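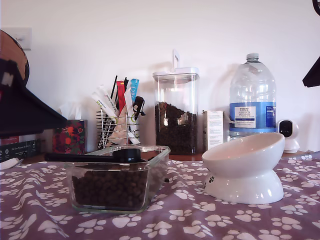 Issue 1000

Scoop grasp misses to the left after table move (pet feeding station, open day)

Status: Closed
Priority: High
Opened: Oct 13, 2025
Site: Kukance
Product: Jiltar arm control, version 2
Reported by: demo team
Assigned to: Juntunen field support

Summary

We are showing the pet feeding demo at the Kukance open day. The arm should pick up the black scoop by its handle, take kibble from the glass container, tip it into the white raised bowl, and put the scoop back. It ran fine at our own site. After we set up here, the gripper closes beside the handle and the run stops with "grasp not confirmed." Doors open to visitors tomorrow morning and we need it working by then.

Steps to reproduce

1. Power on and home the arm.
2. Load the task "Zima feeding" from the saved list.
3. Place the scoop across the open top of the container with the handle pointing left.
4. Press Run.

Expected: fingers close on the handle and lift.
Actual: fingers come down to the left of where they should and close on air. On one try they touched the end of the handle and the scoop turned on the rim.

What we tried before opening this ticket

Restarted the controller. No change.
Homed the arm again. No change.
Swapped in the spare scoop, same model. No change.
Turned the overhead lights off and used only the side lamp. The miss was the same size.

Reply from support

Thanks for the clear steps. Please send the log from the last failed run and answer the following.

Was the arm base taken off the table for transport?
Was the table calibration repeated on site, or are you using the saved one?
Is the cloth the same one that was used when the task was recorded?
Has anything been added along the back of the table?

Please don't edit the grasp point by hand yet. If the calibration is off, a hand edit will fix the pickup and break the pour.

Reply from demo team

Log attached. The base came off for transport and was bolted back on in the same holes. We are using the saved calibration. We thought the same holes would be good enough.

The cloth is the same paw print one, but it was folded in a box and has creases. The storage jar, the tissue box and the wire basket are in their usual places at the back. The water bottle is new. We put it behind the bowl so the table would look more like somebody's kitchen.
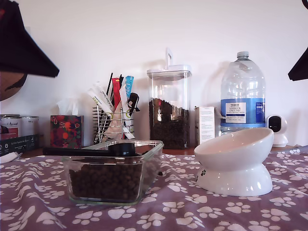 Scoop across the container, handle to the left, bowl on the right.

Reply from support

The log shows the arm reaching its target every time, so the motors and the gripper are fine. The target itself is wrong. Comparing the handle position found by the vision step with the position the arm went to gives an offset of 17 mm, all of it in one direction. That fits a base that was refitted slightly rotated. The bolt holes on this stand have enough play to allow it.

Please do these in order:

1. Clear the work area. Container, bowl and scoop off the cloth.
2. Pull the cloth flat from the front corners. A fold under the container tilts it, and the depth reading on clear glass is poor enough already.
3. Run Table Calibration from the Setup menu. Use the full version. The quick check only confirms the old values.
4. Put the container and the bowl back and run Find Objects. Look at the outlines on the screen before going on.
5. Run the task at slow speed with one hand on the stop button.

You can leave the bottle where it is for now. If Find Objects draws the bowl outline too tall, it is joining the bowl and the bottle, and the bottle will have to move.

Reply from demo team

Steps 1 to 3 done. Calibration finished with no warnings.

Step 4: container and scoop outlines look right. The bowl outline did run up into the bottle, as you said it might. We slid the bottle to the right until the two came apart. White bowl, clear bottle and white wall are not much for it to work with.

Step 5: pickup worked on the first slow run. The pour went to the near rim of the bowl and about half of it landed on the cloth.

Reply from support

The pickup result is good. The pour point is stored relative to the bowl, but the height comes from the old recording. Your bowl has a tilted dish, so a small height error moves the pour toward the low side. Open the task, choose Pour, then Relearn Height, and let the arm come down over the empty bowl. Save it under a new name and keep the old copy.

Also check how the scoop is left after each run. If it ends up standing in the kibble, the next pickup needs the second grasp setting, the one that comes in from above.

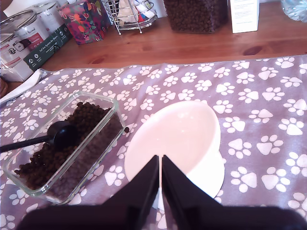 Scoop left in the kibble

We checked this case too, with the cup down in the pellets and the handle sticking out over the left side of the container. The second grasp setting takes it without trouble as long as the handle clears the rim. If a visitor pushes the scoop all the way in, the arm waits and asks for help on the screen, and we can live with that.

Pour height relearned and saved as "Zima feeding Kukance." The new pour point is farther back in the dish. A few pellets still bounce out. We brush them off between groups.

Final notes from support

Cause: saved table calibration used after the arm base was removed and refitted.
Fix: full table calibration, bottle moved away from the bowl, pour height relearned.
Remaining offset after the fix: 2 mm, inside the limit for this task.

A request has been filed with the Jiltar developers to show a warning when a saved calibration is loaded after the base has been refitted. No release date for that yet. The setup sheet for visiting demos will get a line about repeating the calibration on site.

Reply from demo team

First visitor group went through this morning and the station ran the whole time at normal speed. One stop, when a child reached for the scoop. Restarted from the screen. Please close.

Closed by support. Linked to: setup sheet update, calibration warning request.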